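Ticket 1951: Right arm crushes or double-picks cups when unstacking
Project: Pundosow
Component: Marikar policy, grasp stage
Reported by: Tudor Tănase
Status: Resolved, keep watching
Opened: June 7, 2025

Problem
The policy we trained on 300 demos does fine with a single cup sitting on the table. Give it a stack in the wire holder and things go sideways. Either it squeezes too hard and the ribbed sleeve buckles, or it comes up with two cups nested together. The left arm waits for a handoff and times out.

Already ruled out
Gripper calibration on both sides (redone twice, same numbers).
Camera extrinsics. Sorley re-ran the check and the error is tiny.
Cup brand. We swapped in a different sleeve and got the same failures.

Update 1
Found something fun! I plotted gripper width against time for every demo and the operators fall into two camps. Half of them pull the cup straight up. The other half tilt it while it's still close to the rim of the stack, then lift. The straight pullers are the ones who sometimes bring a second cup along, and they usually shake it loose afterward. The model was averaging the two styles and landing on a sort of half-tilt that does neither job. 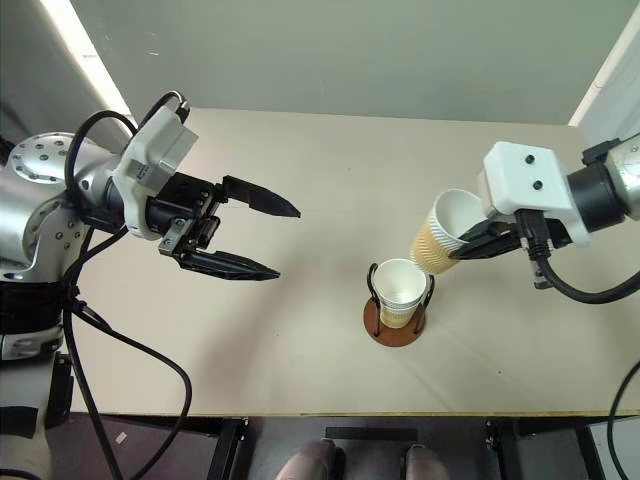 Update 2
Relabeled the demos by style and trained on the tilt ones only. Less data, and it still beat the old checkpoint on the first afternoon, which made my week. Double picks dropped to 3 in 500 trials. Crushing was still there, though, so that part is a separate bug.

Update 3
Crushing traced to the action chunks. The close command was getting replayed at the seam between two chunks, so the fingers got told to squeeze a second time after they already had the cup. Pluvevon suggested blending the arm joints across the seam but holding the gripper value from the earlier chunk until the new one clearly disagrees. It's a tiny change in the rollout script, with no retraining. I ran the same start positions before and after, and the buckled sleeves went away. I love a fix this small.

Still open
When the stack gets down to the last cup, the tilt drags the whole holder across the table. There are hardly any demos of that case, so I'd like to collect some with the holder in different spots.
The left arm opens wide and waits in place even if the pick failed. It should go back home. Splitting this into its own ticket.

To reproduce the good run
Use the tilt-only checkpoint, turn on the gripper hold flag, and leave the seam blending at its default. If you see a double pick, please save the wrist force log along with the joint log. The force bump at the moment the cups separate is really clear, and I think we can use it to catch the bad picks early.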